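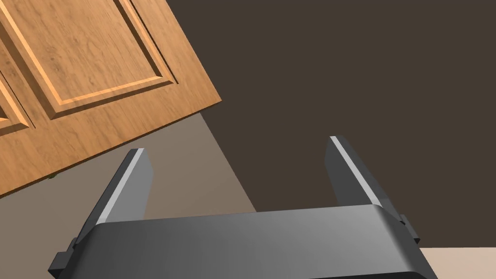

Chapter 5
Setting Up and Looking After a Parallel Gripper

If you have worked your way through the first four chapters, you already know how to bring a cell up safely, how to jog the arm without frightening yourself, and how to read the fault log when something complains. In this chapter we come down to the very end of the arm, to the part that does the touching. I have always had a soft spot for grippers. They are simple machines, most of them, and they put up with a great deal from the rest of us before they let us down.

We will follow one machine all the way through: the training cell at Triltley, which practices opening and closing cabinet doors. It carries a Boltlow two-finger gripper on an Omotus arm, and every new routine is tried in the simulator first and then on the real cabinet. I chose it because a cabinet door is an honest sort of job. It is flat, it swings on a hinge, and it shows every mark you leave on it – and a raised panel with beveled borders will show you very quickly whether your fingers are coming in square.

5.1 What you will learn

By the end of the chapter you should be able to mount a gripper and check that it sits true on the wrist, set the open and closed positions, clean and replace the finger pads, and make the settings in the simulator agree with the hardware on the bench. That last one takes up more pages than you might expect, so please don't leave it for the evening before your practical.

5.2 Before you pick up a wrench

Lock out the cell as you learned to do in Chapter 2, and wait for the air or power to the tool to drop completely. Then have a good slow look. Start at the palm, the broad block that the two fingers rise from, and work outward. On our gripper the fingers travel along short rails, and it is at the ends of those rails that dust likes to settle, especially in a shop where people are sanding wood nearby. Wipe the rails with a dry lint-free cloth before you think about oil. A good many students reach for the oil first (I did too, for longer than I like to admit) and end up with a gray paste that has to be cleaned out with a brush and a lot of patience.

Next, look at the pads. These are the strips on the inner faces of the fingers, and they should be even from end to end. Run a fingertip down each one. If you feel a step or a shiny patch, turn to Section 5.5 and change both pads, even when only one of them is worn.

5.3 Reading the cycle counter

The Triltley gripper was serviced in July, and the counter was set back to zero that day. When we opened the cell again on December 12, 2018, it stood at 3,810 cycles. Write your own number at the top of the log sheet before you begin, along with the width setting for the open jaw. You will need both when we get to the Tveit worksheet at the back of the chapter, where you compare the finger travel you measured with the travel the simulator believes it has.

Don't be discouraged if the two disagree the first time. They nearly always do, and finding out which one to correct is a pleasant afternoon's work. We'll start with the mounting plate, so have your hex keys and your feeler gauges within reach, and clear a space on the bench for the four screws.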